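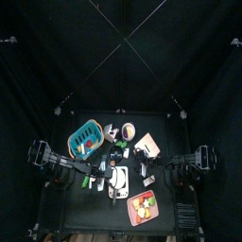 *The play kitchen set on the black table: basket, toaster, scale, cutting board and pink tray.*

**Clonlow Toy Library, minutes of the monthly meeting, February**

The meeting opened at 18.30 in the back room. Present were 12 members. The minutes of the previous meeting were read and accepted, with one correction: the broken puzzle was from the Dukthorpe shelf, not from ours.

**1. Play kitchen, set number 633**

The set came to us from the Mykhailiuk nursery when they closed their second group. It was agreed that it will be lent as one set and not in separate pieces. Several members remembered the tea service, which was lent cup by cup and did not come home complete.

The question was then how to write the card for the set. It was decided to use simple names, so that a parent can check the pieces at home without asking us. The card will say "teal basket with orange handle", "white toaster", "kitchen scale", "cutting board" and "pink tray". The toy foods will be written as one group, with a small drawing next to the words. One member would prefer to have every food named. Against this it was said that families do not agree what the foods are, and the green ones were already called lettuce, spinach and cabbage in this same meeting.

The round black lid with the white handle will be written on its own line, as lids are often kept by mistake with a family's real pans. The same was asked for the small white cup, and this was accepted.

**2. Packing**

There was a longer discussion about the tray. The star-shaped piece and the other foods on it can stay there during play, but for transport the tray is too open. It was proposed to put these foods in a cloth bag and to lay the tray flat under the basket. Agreed. The spatula and the other white utensils will go in a second bag.

The scale should not be packed under the cutting board. Pirnholm library lends a similar set and they use a towel between the heavy pieces. We will do the same.

**3. Loan time and deposit**

The loan time for large sets is now 2 weeks. It was proposed to make it 3 weeks for the kitchen. Nine members voted for, two against, one did not vote. The proposal is accepted. The deposit remains as it is.

**4. Cleaning**

Pieces will be wiped with warm water and mild soap after each return. The scale will be wiped with a damp cloth only. The question of who buys the soap was moved to the next meeting.

**5. Other matters**

The key of the cupboard is hard to turn again. Dukthorpe asked if they may borrow our folding shelf in the spring, and the answer is yes.

The meeting closed at 19.50.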